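Reviews > Hands and Arms > Galleries > Grarnis drink service kit

Gallery: the Grarnis hand pours a drink, says Grarnis

July, by the Doherty Bench Notes desk

Grarnis wants $2,246 a month for a pair of five-fingered hands, the arms to carry them and a software package called Cakura. The brochure says the kit can run a drink station "from first glass to last call." We have read that kind of line before. We went to the Tindville showroom on a Friday and stayed through the afternoon session to see how much of it holds up at a plain countertop dispenser with a lever on it.

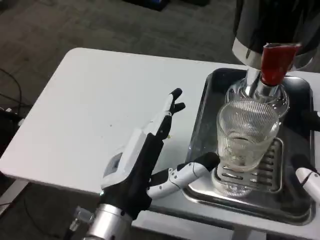
Cakura comes with 26 ready-made tasks, and drink service is the one Grarnis puts on the cover. Our first question was how much of the station has to be set up just so. The sales sheet talks about "any bar, any glassware," and we'd like to see that tried in a place with a crowded back counter. The tumbler in this setup has fine vertical ribs, so there's something for a fingertip to catch on. Give it a smooth, thin-walled wine glass and then we'll talk. The red lever is also about as easy to spot as a lever gets. Plenty of bars have a small black one.

Grarnis quotes 212 drinks per charge. It doesn't say what size drinks, or how many glasses were lost along the way. We asked twice and got the brochure again.

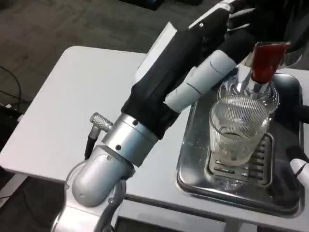

One arm over the drip tray, ribbed glass on the grate.

The lease runs 13 months with no early exit, and spare fingertips are billed separately. We'd want a trial week at our own counter before signing any of that. Grarnis says trials are "under discussion."

Contact the desk | Copyright Doherty Bench Notes | Back to top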